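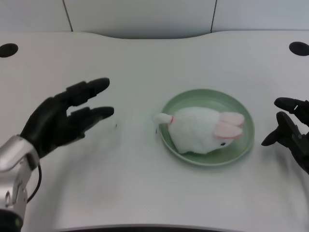
The toy rabbit on its green plate, with a black hand on either side.

I spent a morning at Fladance's shop on Lastbridge Road watching two people look after one robot, and I had a much better time than I expected to! The machine is a two-armed tabletop cell they call Mfaume (named after a former shop foreman), and it was due for its August checkup.

Josphat Langat runs the cell. His routine starts at the wrist. He feels along the thin cable for stiff spots, snugs up the screws on the wrist housing, then wipes down the finger pads. He does this every 50 hours of run time and writes it all in a paper notebook – the current one is number three.

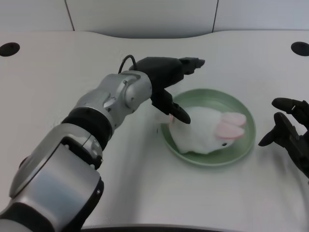
Fingers spread wide over the plate, with the wrist cable looping up behind.

After that comes the zeroing. Each finger gets opened to its stop and told, basically, "this is open." If that number drifts, the grip lands a hair too far one way, and you can imagine what that does with something soft. Last month the left side was off by 2 millimeters, and Langat replaced a worn coupling to get it back.

I asked why a stuffed rabbit. "It squishes differently every time," he told me. Fair enough. He also told me the plate has been swapped more often than any part on the robot.
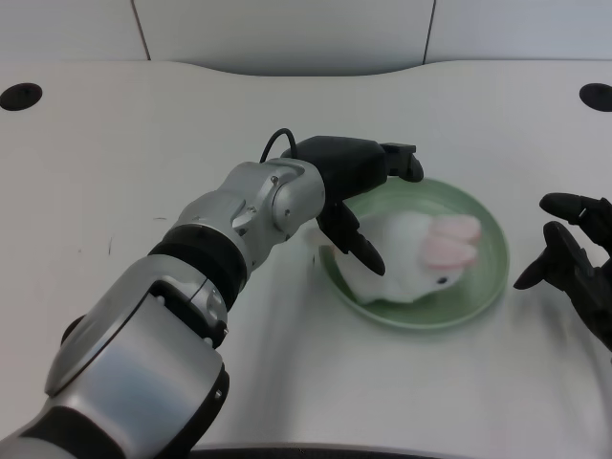 Bags are the next headache

Lejla Berisha handles the grip settings, and she has strong feelings about thin plastic. It folds, it slides, and it fools the force reading (she used a ruder word). She keeps a separate profile just for bags, with a slower close and a lighter squeeze, and she rechecks it whenever the pads get changed. There are 73 saved profiles so far, and she'd love to delete most of them. 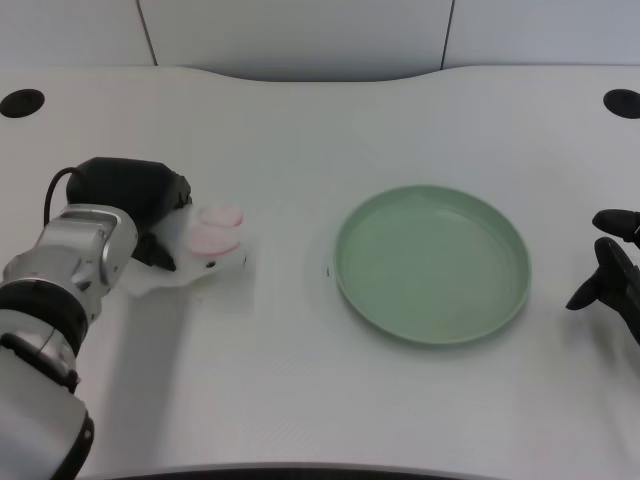

2 min read

The bag in her setup has pale pink, rounded things inside, and the gripper pinches it right down at the tabletop. Berisha likes to tune with the arm low like that, then work her way up in small steps. A second cell is going in at the Stotcombe site this fall, and the pair of them will be setting that one up too. I've already asked if I can come along.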